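**Ticket: medication reminder rings twice, daughter's phone gets no alert**
Opened: 2018-01-22
Reported by: Ans Kramer, family carer, Tidham
Product: Revatora reminder unit, with family alert
Status: waiting for Macaraeg (supplier)

My mother lives alone and takes her heart tablets at 8:00 and 20:00. Since December the evening reminder rings at 20:00 and again at 20:11. She is forgetful and I am afraid that she will take a second dose. Also, when she does not press the button, I should receive a message on my phone, and I receive nothing.

What I have tried already:

- Removed the plug for 2 minutes and put it back. The clock was correct after this, but the second ring came again.
- Deleted the evening reminder and made it new. Same result.
- Checked my phone number in the family list. It is correct.
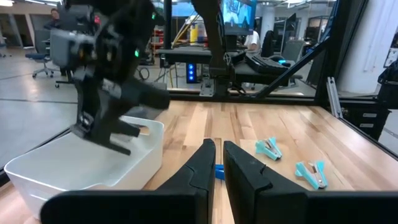 The morning reminder has never rung twice. I have compared the settings of both and I see only one difference: the evening one has "repeat if no answer" switched on. But my mother did press the button, I was sitting next to her.

**Reply, Skultovbridge help desk**

Please open Settings, then History, and send us the last lines for the evening. Until this is solved, please keep the evening tablets in the locked box.

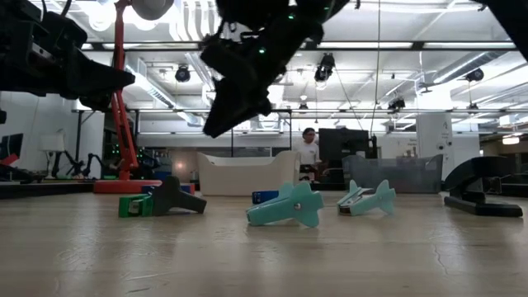 *Table with five objects in a rough row.*

**Ans Kramer**

The history shows "button: not received" at 20:00, three evenings in a row. The volume is at 65, if this is important. The tablets are now locked and my neighbor brings them.

**Skultovbridge help desk**

Thank you. The unit does not register the press in the evening, so it repeats. The missing message is a separate fault. Both are passed to Macaraeg. Please do not reset the unit again before they call you.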